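Where Does Lunch Go? A Report on Food Waste in the Derkine Hall Cafeteria

Final project, Intro to Environmental Studies
Advisor: Solange Lemaire

Why I picked this

I eat in Derkine Hall almost every day, and for my whole first year I never once thought about what happened to the stuff I left behind. Then last spring I got stuck in the long line at the dish return and watched a guy scrape an entire untouched plate of pasta into the bin. Full portion, garlic bread and everything! I kept thinking about it, and when we had to pick a topic for this class I already had mine.

My question was pretty simple. How much food do people throw out at lunch, and does it change if you change how the food gets served? I had read a few articles saying that buffet places waste more because people load up, and I wanted to see if that was true in my own building, with my own friends (who are, I'm sorry to say, terrible about this).

How I did it

I weighed the scraps from lunch for two weeks. During the first week everything ran the normal way, with self-serve and big plates. During the second week the kitchen let me swap the big plates for the smaller ones they normally use for dessert, and people could go back as often as they liked. I put up one sign by the salad bar that said "Seconds are fine!" and that was it. I didn't want to guilt anybody, because my roommate told me she would eat less just to avoid feeling judged, and that would mess up the numbers.

The weighing was the gross part. I had a Gukico kitchen scale that was way too small for a full bin, so I had to do it in batches with a bucket, subtract the bucket, write it down, and start over. On my second day I forgot to subtract the bucket for the whole first half and had to go back through my notes and fix it. I also had to leave out napkins and orange peels, since you can't really blame someone for not eating those. Banana peels too. I went back and forth on pizza crusts for way longer than I should have and ended up counting them.

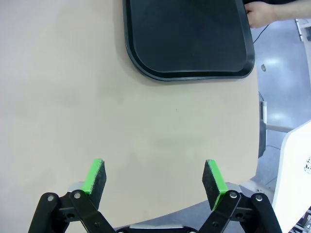
Besides the weighing, I gave out a short survey between noon and 1:30. I got 128 responses, but a bunch were only half filled in, so I used 90 of them. The questions were things like how hungry you were when you got in line, whether you tried something new, and why you left food if you left any. There was a blank space at the bottom for comments, and that turned out to be my favorite part of the whole project.

What I found

In week one the average was 69 pounds of scraps per lunch. In week two it went down to 60. That's a smaller drop than I was hoping for (I had already told people it would be cut in half, oops), but it's still nine pounds of food every lunch. The soup days were the lowest both weeks. The worst day by far was the fish tacos, and I don't think plate size had anything to do with that one.

The survey explained a lot. The most common reason people gave for leaving food was that it didn't taste how they expected. The next one was not having enough time, which I hadn't even thought about when I started. A lot of people have class at 1:00 and get in line late, and they grab plenty of food and then have to run. One person wrote, "I take two entrees because I don't know which one is good and I don't have time to go back." I think that says more about the problem than my whole spreadsheet does.

Some people hated the small plates. I got comments like "is this a toddler plate" and "I carried three of these." A couple of my friends just stacked food higher, so I'm guessing part of the effect gets lost that way.

What went wrong

Two weeks is short. The menus weren't the same in both weeks, so I can't say for sure the plates made the difference. There was also a campus visit day in week two and the line had a lot of high school kids in it, and I had no way to separate their scraps from everyone else's. If I did it again I would run the same menu twice and start weighing earlier in the semester, before everybody is sick of the food.

What I'd like to try next

I'd love to test sample cups, just a bite of each entree at the front of the line. Prorkgate Dining, the company that runs our kitchen, said they might be open to it in the fall if it doesn't slow things down. I also want to ask about saving the untouched leftovers from the serving side, which I didn't measure at all. The cooks told me that's a separate bin and it goes out before I ever get there in the morning, so I'd need to set an alarm.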